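Previous message | Next message | Thread index | Date index | List home
Print this message | E-mail this message

Bimanual-users list
Subject: Re: gripper won't release after a protective stop
Date: 18 December 2024
From: bench maintainer, Husska kitchen cell

Replying inline to the message from Monday, and then a longer account of our own fault, which I think is the same one.

> We have had two cases where one arm went into a protective stop and the
> gripper on that arm kept full closing force on the object. The other arm
> carried on with its program. The operator tried to pull the object free
> by hand and the fingers would not give. Is this expected? We are on the
> Drasell controller with the stock gripper driver. Nothing in the log
> after the stop except the heartbeat lines.

Yes, we have seen it. Holding force after a stop is what the driver does by default, and in most cases you want that, so a held part does not drop. The other arm carrying on is a separate problem and the more serious one. Check both before you run again.

Our cell has two arms sharing one tabletop. The task set is ordinary kitchen handling: open a drawer, take something out, move plates in and out of a rack. The two arms run from one task file, but each has its own motion queue. We had been treating them as one machine for safety purposes, and in the software they were not one.

The fault happened in October. The right arm had the drawer handle and was pulling. The drawer reached the end of its slide a little earlier than the program expected and the force on the wrist went over the limit. The right arm stopped, which was correct. The left arm had been told to wait at the plate rack until the drawer step reported done. The stop cleared the step, and the task file read a cleared step as a finished one. The left arm then lifted a plate and brought it across to the set-down point, which is in the space the right forearm was still occupying.

The plate hit the forearm housing and broke. Nobody was inside the tape line. The operator pressed the emergency stop and both arms held position, with the right gripper still clamped on the handle.

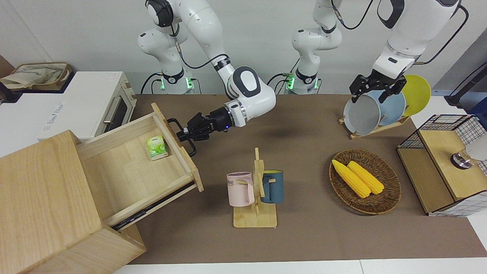

Drawer and rack step at our cell, right gripper on the drawer handle, left gripper at the gray plate.

The second part is closer to your question. With the right gripper closed on the bar, the operator released the emergency stop and put the right arm in freedrive to back it off. The arm moved, the gripper did not open, and the drawer came with it. The cabinet tipped toward the edge of the table before it was caught. We should have opened the gripper first. Our recovery sheet had the steps in the wrong order, and it had been that way since the cell was set up.

I went back through the logs afterward. Out of 1,729 drawer pulls, 37 had ended in a force stop on the right arm. In all but 3 of those the left arm had not yet been given its next move, so nothing came of it. Two of those 3 finished without contact. The last one is the broken plate. So the fault had been there for a long time and we had been clearing the stops without asking what the other arm thought had happened.

What we changed:

1. A protective stop on either arm now stops both. This is done in the safety configuration and does not depend on the task file.
2. "Cleared" and "done" are separate states. The left arm moves only on "done".
3. The pull speed on the drawer is down to 70 percent of what it was, and the end point is 3 mm short of the slide stop.
4. The recovery sheet now reads: confirm both arms are stopped, support the held object, open the gripper from the pendant, check the fingers are clear, then freedrive.
5. The cabinet is clamped to the table.

Item 1 costs us some time. A stop on one side means restarting both queues, and the scheduler we use (Zavumow) does not resume a half-finished pair cleanly, so we go back to the start of the task. I can live with that.

For your case, I would look at whether your two arms share a safety signal or only a task file. You can test it with empty grippers at low speed: trigger a stop on one arm by hand guard or pendant and see if the other keeps moving. If it does, do not put anyone near it until that is fixed. Please don't turn off the holding force as a workaround. We tried that on the bench and the gripper let go of a plate on every stop.

I have not found a setting that opens the gripper automatically after a stop on the handle only. If anyone on the Bhutto driver branch has done this per object, I would like to see the config. I can send our state table and the recovery sheet off list to anyone who asks.

Reply to list | Reply to sender | Previous message | Next message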